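Visit report: the grounds walk at Daly

We went out to Daly on a Wednesday in June, for the open afternoon on the paths and drainage. The walk was put on by the grounds office and led by Binta Igwe, and the idea was to show people from other parks how the work has gone since the paths were redone. I went for Tisulby, together with Esben Frandsen, because we have the same kind of asphalt at home and the same kind of trouble with water on it.

Getting there is simple enough by car. Take the Atham road, turn in at the second gate and park on the gravel. The first gate is for deliveries and stays locked. The bus stops outside the second gate but only once an hour, and two of the people who had planned to come by bus missed the start. Coffee was served in the workshop at 1 p.m. and the walk began at half past.

The workshop first. It is a long brick building with doors at both ends, and they have hung the hand tools by season on the side wall: rakes and leaf blowers at one end, edging irons and weeding hooks nearest the door at this time of year. Esben asked how they keep track of what goes out. Each tool has a painted number and there is a sheet on the door. People sign for the power tools and for nothing else. We have tried having people sign for everything and gave it up after a month.

Binta Igwe went through the background at the workbench with a plan of the grounds laid out on it. The old paths were gravel and washed out every spring on the slopes. They were laid with asphalt in two rounds, the steep parts first. The grounds office would have liked a rolled gravel surface on the flat parts, but the price for keeping it up was higher over ten years than the price of asphalt, so all of it went black in the end. The total came to 427 yards of new path. She had the plan copied for us and I have put it in the folder in the office.

Then out. The first stop was the slope behind the workshop, where the path comes down in a long curve. The asphalt is laid with a fall toward the outside, and a shallow ditch lined with stone takes the water. It was dry on the day, so we had to take their word for how it runs. The stones are set loose, and they lift and reset a few of them every year. Somebody from Zilus wanted to know why they were not set in mortar. The answer was frost. They had mortar in one stretch at the beginning and it came up in plates the second winter.

From the slope we went on past the orchard, which was not part of the program, though most of the group stopped there anyway. The trees are old and pruned hard. There is a sign asking people not to pick before September.

The second stop was the long straight path over the lawn toward the big tree, and this was the part I had come for. The curb is only on one side, the right as you walk toward the tree. On the left the asphalt runs straight into the grass with no edge at all. Binta Igwe explained that the mowers can run a wheel on the asphalt on that side and leave no strip to trim afterward. On the curb side they have let the grass go. It is cut once in late summer and otherwise left alone, and it had already gone to seed. It looks untidy next to the lawn if you are used to having both sides short, but I got used to it in the time we stood there.

Across the path are two low concrete ledges with a dark band between them, like a very shallow step. The lower one is the longer of the two and goes nearly the full width of the path. Its rim has gone rough and whitish, and a few tufts of weeds have come up by its left end, where it meets the lawn. A dark patch of debris was lying in the band. We spent a good twenty minutes here, mostly on whether ledges across a path are worth having.

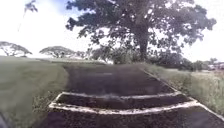

Stelios Gavalas said he would take them out, all of them, and let the path run through in one piece. In his view anything that sits crosswise on a path collects dirt, and then you have built yourself a job with a broom every week from leaf fall to snow. He had three such ledges on his own grounds and took them up one after the other, and the only complaint came from a man who used to sit on one of them to tie his shoes. He also thought they were bad for anyone with a stroller or a walker, even when they are this low.

Binta Igwe did not disagree about the broom. She said the ledges were put in by the contractor, that the office had questioned them at the time, and that taking them out now would mean patching the asphalt across the whole width. Patches show, and they are the first thing to crack. For the moment they sweep the band when they come by and pull the weeds by hand. On the point about strollers she said there is a way around by the orchard that is level the whole distance, and it is marked on the map at the gate. I had not noticed it on the map and went back to check before we left. It is there, in light green, and hard to see.

My own opinion is somewhere between. At home we have one crossing of this kind and it does not bother people much, but we would not build another. What I would copy is the left side. We have curbs on both sides of nearly everything and spend a lot of hours with the trimmer along them. Esben thinks the edge of the asphalt will crumble without a curb to hold it, and this was discussed on the way to the tree without any conclusion. The office at Daly lays the base wider than the asphalt to give the edge something to rest on, 2 inches more than the contractor had suggested. That is worth asking about when we get quotes.

The tree itself stands past the far end of the path and has a thick trunk and a very wide crown. The path was drawn toward it on purpose. It stops short, and from there it is bare, pale ground, which they keep free of machines because of the roots. Nothing heavier than a wheelbarrow is taken in under the crown. They have had it inspected by a climber and some deadwood was removed. Kgomotso Jacobs asked about benches, and there will be none under the tree. There were two before, and the ground around them was trodden so hard that water stood on it. The benches have been moved to the orchard wall, where they get the evening sun.

The last stop was the compost yard, and I will be brief. Three bays, concrete floor, turned with the loader in spring and fall. Grass from the lawn is mixed with chipped branches, otherwise it goes slimy. They sieve it in April and use it on the beds at the entrance. What they cannot use is given away at the gate and is usually gone the same day. It smelled less than ours.

Back in the workshop there was soup and bread, and time for questions. These were the ones I wrote down.

Salt in winter: none on the new asphalt, only grit. It is swept up in March and stored for next year.

Moss: a stiff brush on the shaded stretches, and a pressure washer only as a last resort, held flat. It pulls the fine material out of the surface if you go straight at it.

Mowing: the lawn every week in May and June, then as needed. They leave the clippings when it is dry.

Lighting: there is none on the straight path and none is planned. The path from the gate to the workshop has 67 low lamps, on until ten at night.

Staff: three all year and two more from April to October.

Birger Björklund had brought a core from one of his own paths and passed it around, with the layers showing. It was thinner on top than it should have been and he is in an argument with the contractor over it. Several people took down the name of the lab that drilled it for him. The price was 200 for a single core and less if you order more at a time.

We left at a quarter to five. The next visit is at Zilus in the fall, on hedges. I have put Esben and myself down for it, and there is room for one more in the car if anyone wants to come. Bring boots, the lower part of the grounds there is wet.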